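DRUSTDALE HOUSE RESIDENTS' MEETING
Minutes, January 27, 2024
Downstairs lounge

Present: Rui Brandão (chair), people from both landings, Narkach flat, Szilágyi annex. Minutes typed up same night, so sorry for gaps.

Apologies: Cater side, all of them, working.

1. Last minutes
Read, agreed. One fix: the hall light is on the upper landing, not the lower. Changed.

2. Matters arising
Back door lock. Done, new keys cut, sign for yours at the desk.
Freezer. Still icing up. Rui has the manual now and will try the long defrost. Everybody to eat what they have in there or move it. Label anything left, with a name and not just initials.
Bike rack. No news. Carry over.

3. Guest room
Longest item, went on a while.

Room is booked again from early March and needs to be right by then. Rui went through it before the meeting. Bed is stripped to the fitted sheet, the sage green one. Duvet and pillows not to go back on until the wall is sorted, so no one has to shift it all twice.

Sheet first. Complaint from the annex that the green set never lies flat. Discussion of whether it is the wrong size or just put on in a hurry. Annex says wrong size. Upper landing says it fits fine if you do the far corners before the near ones and pull hard, and that people skip the wall side as it's awkward to reach. Suggestion to iron it on the bed. Not popular. Agreed to take it off, wash it, put it back on straight out of the dryer and then see. If it still creases nobody is going to lose sleep over it. The white set is kept as the spare, top shelf of the linen closet, please stop borrowing the flat sheet out of it.

Wall. Marks on the white paint over the bed, a small dark one toward the headboard side and a fainter squiggle nearer the middle. Pen or scuff, opinions differed. Faint one might only be a hair stuck on. Try a damp cloth, then the eraser sponge, gently. Last time someone scrubbed the lounge wall it left a shiny patch that is worse than the stain was. Paint only if it doesn't come off. There is a part tin of white in the basement but no one could say it's the same white. Test behind the door first.

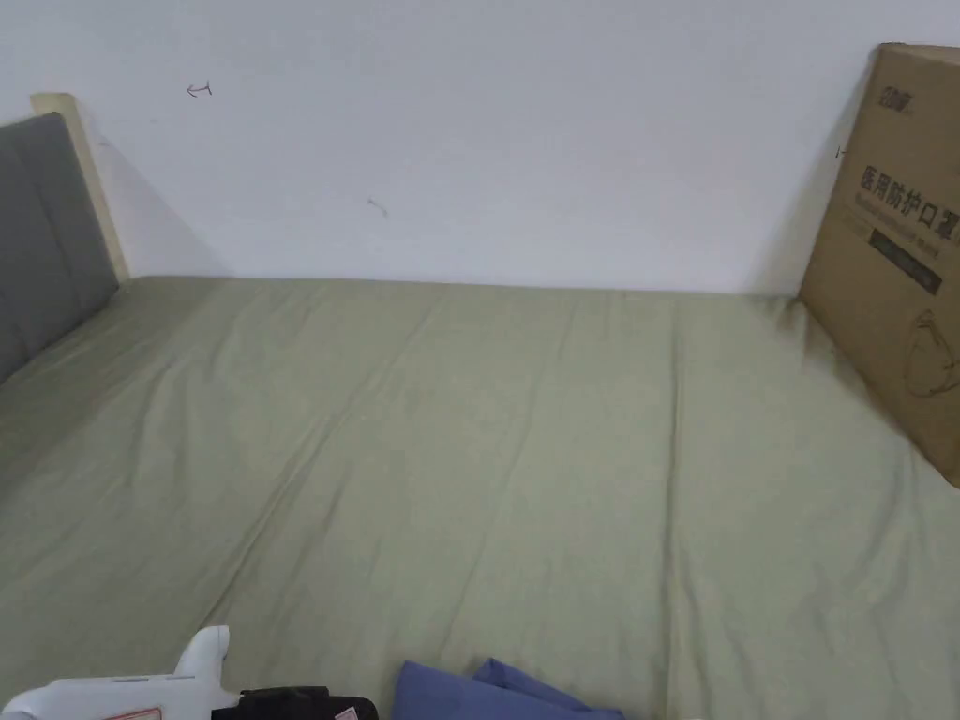 Item 3: guest room bed, green fitted sheet on, marks on the wall behind.

Headboard. Gray padded one stays. Narkach flat asked if the channels in the fabric can be vacuumed, yes, use the brush end and go down the seams. No spray cleaner on it untill we know what the fabric is. Question about whether the bed could come away from the wall a bit so the sheet is easier to tuck. Mixed views. Chair's point was that things fall down the gap, phones mostly. Leave it where it is and pull it out for changing, then push it back. Two people to move it please, and lift, don't drag, the floor was only done last year.

Pillows. Old ones are flat. Agreed to buy 2 new, plus protectors. Budget for pillows and protectors together set at $90, out of the house kitty. Receipts to Rui. Lower landing asked for feather, no, allergies. Washable ones.

Blanket. The heavy brown one is too hot for most guests, put it in the closet and leave a light one folded on the chair.

Guest notes card. Needs redoing, still has the old wifi password on it. Lower landing to write, keep it to one side of paper.

Actions:
Wash and refit green sheet - upper landing
Wall, cloth then sponge, report back - annex
Vacuum headboard - Narkach flat
Pillows and protectors - Rui
Card - lower landing

4. Laundry rota
Slots running over. Reminder it is 2 loads per slot, and clear the dryer when it stops. Wet things left in the drum will go in the basket, no arguments. Annex wants a later evening slot, fine, as long as machine is off by ten. Guest bedding goes to the front of the queue on changeover days.

5. Kitchen
Sharp knives keep ending up loose in the drawer. Back in the block. Big pot missing, last seen at the soup night. If you have it just put it back, no questions. Compost bin lid cracked, Cater side to be asked if they still have teh old one.

6. AOB
Heating upstairs comes on too early for some and too late for others. Left as is for now.
Request for a second shelf in the linen closet. Liked in principle. Somebody needs to measure. Upper landing will, when they do the sheet.
Parking, 5 minutes of it, nothing decided.

Next meeting: before the March booking, date to go on the board. Guest room first on the agenda.

Closed, chairs stacked.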